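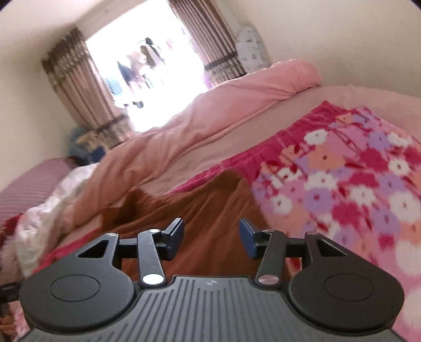

Step 4. Prepare the Bedroom for Inspection

Residents leaving Janden House must complete this step before the final walk-through.

Strip the bed and leave the mattress in place. Wipe the window sill with a damp cloth, then close and lock the window. Remove all hooks and tape from the walls.

Return both keys to the Housing Office at least 2 hours before the inspection. A fee may be charged for missing keys. Questions should be directed to Hòa Dương, Residence Manager.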